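Foro > Costura y arreglos > Telas y materiales

Tema: ¿Lavar la tela antes de cortar, siempre?

puntadalarga
20 de agosto de 2023
Hola a todas y todos. Llevo seis meses cosiendo en serio y tengo un lío con esto. Compré una sarga de algodón gris oscuro para un pantalón, la corté tal cual venía de la tienda y después del primer lavado el pantalón me quedó de pescar cangrejos. ¡Con lo que me costó la bragueta! Mi tía dice que hay que lavarlo todo antes, hasta las entretelas. En el curso de Bromden nos dijeron que con plancha de vapor bastaba. ¿Vosotros qué hacéis?

marcelina_hilos
Tu tía tiene razón, fin del hilo (jajaja). Yo lavo todo lo que se vaya a lavar luego, a la misma temperatura que usaré con la prenda. Las entretelas termoadhesivas no, por favor, que se fastidia la cola. Esas como mucho en remojo con agua templada y a secar en plano.

Prorcombe
Pues yo no lavo casi nunca y llevo 20 años cosiendo. La tela nueva tiene un apresto que ayuda muchísimo a cortar recto, y si lo quitas te pasas la tarde peleando con los bordes deshilachados. Vapor generoso, dejar reposar, y a cortar.

marcelina_hilos
Prorcombe, eso te vale para lana o para poliéster. Con algodón y con viscosa el vapor no llega ni de lejos, la viscosa sobre todo encoge a lo bestia.

Prorcombe
La viscosa te la concedo. El algodón depende de la calidad, y aquí discutimos lo mismo cada primavera.

Shiyu Liang
Yo hago algo intermedio: corto una tira, la mido, la lavo con la ropa normal y la vuelvo a medir. Si encoge poco, vapor. Si encoge mucho, va toda la pieza a la lavadora.
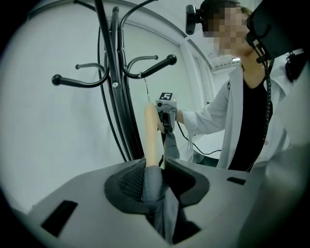 Tira de tela gris oscuro, con todas sus arrugas.

Lo importante es cortarla al hilo y apuntar la medida en un papel, que luego una se cree que se va a acordar y no. También sobrehílo los extremos en zigzag, porque si se deshilachan ya no sabes desde dónde medir. Y hay que hacerlo en los dos sentidos, a lo largo y a lo ancho, que casi nunca encogen igual.

puntadalarga
¡Qué buena idea lo de la tira! ¿De qué tamaño la cortas? Es que siempre compro la tela justísima y me da pena gastar.

Shiyu Liang
Una cuarta de largo me basta, pero cuanto más larga, mejor se nota la diferencia. Si vas justa, compra un poquito más, sale más barato que repetir el pantalón.

tijeras_de_wei
Perdón por desviarme, ¿alguien ha probado a meterla en secadora directamente? En Ledthorpe llueve tanto que tender es una fantasía.

marcelina_hilos
Si luego vas a usar secadora con la prenda, sí, métela. Si no, la estás castigando para nada. Y sácala un poco húmeda para plancharla, que las marcas de la secadora en sarga no se van ni rezando.

Prorcombe
Ahí coincido, mira tú por dónde. Y puntadalarga, al pantalón corto ponle una vuelta falsa del mismo tejido, si te sobró algo.

puntadalarga
Me sobró un trozo del tiro, a ver si llega para las dos perneras. Lo lavo esta noche y os cuento.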